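Zerkport Protest Notices: data card

Version 2, released Oct 12, 2022
Maintainers: Chelsea Rowbotham, Clive Lockwood

Summary

Zerkport is a set of 2,415 short public notices announcing protests, marches, vigils and sit-ins. Each record holds the notice text, the stated place and start time, the demand, and a label for who issued it. The text is English only.

Fields

notice_id — integer, stable across versions
body — notice text, line breaks kept
issuer_type — party, union, student, faith, resident, unknown
demand — release, repeal, pay, service, inquiry, other
place_raw — place as written, not geocoded
start_raw — time as written
caps_ratio — share of letters in upper case

Collection

Notices were copied by hand from public pages. Reposts were merged when the body matched after spaces and case were removed. In September, 261 records were dropped because the body named a private home address. Phone numbers are replaced with the token PHONE.

Labeling

Two annotators, Amber Holroyd and Ashley Treloar, labeled every record separately. Beryl Fothergill settled the disagreements. Most of these were on issuer_type, where a notice was signed by a joint action group.
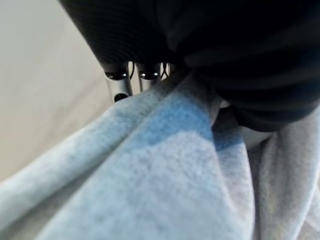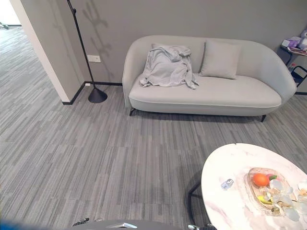
The demand field takes one value per record. Notices with several demands get the one stated first, even when a later one is longer. Annotators label what the text says and do not guess at what it leaves out. The guide puts it in terms of the sofa: "gray cloth on the seat, left of the pillow" is a valid reading, "someone's jacket" is not. The same rule applies to issuer_type, so an unsigned notice is marked unknown even if the style is familiar.

Known limits

Start times carry no time zone. Notices for canceled events are kept and not flagged. Records shorter than 30 characters were left out, which removes many last-minute calls.

Corrections

Send the notice_id and the proposed value to Clive Lockwood. Changes go into the next version.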